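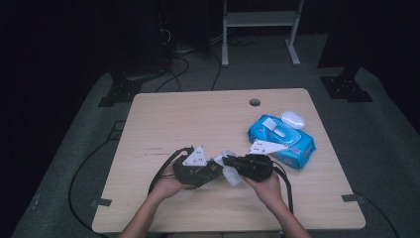 3.2 Licensed character goods and player retention

The second part of the study dealt with whether owning merchandise based on a game character is linked to continued play. Shojaei, a side-scrolling puzzle game released for phones and tablets, was chosen because its main character, a grey heron, had been licensed to a single maker (Fadgate) and the range of goods was small enough to list in full. Pencil cases, lunch boxes and enamel pins made up most of it.

Players were recruited in May through the notice board of the game and through two toy shops in Induvville. Of the 496 who started the questionnaire, 495 finished it; the incomplete form was discarded. Respondents under 16 filled in the form with a parent. Ownership was recorded as a yes or no answer for each item in the catalogue, and gifts were counted in the same way as purchases. Play was measured by the date of the last completed level, taken from the account with consent.

A total of 155 respondents owned at least one item. Within this group, 93 had completed a level in the week before the survey. Owners tended to name the heron as their favourite part of the game, while non-owners more often named the puzzles. Colour variants of the same item were treated as one.

Figure 3. Questionnaire flow for owners and non-owners of Shojaei goods, adapted from Carvalho and Nazari.

The direction of the link cannot be settled from these data. Stöckli and Rostami, working with the older title Culance, argued that keen players buy goods and that the goods have little effect afterwards. Our design does not rule this out. A follow-up using the same accounts is described in Section 5.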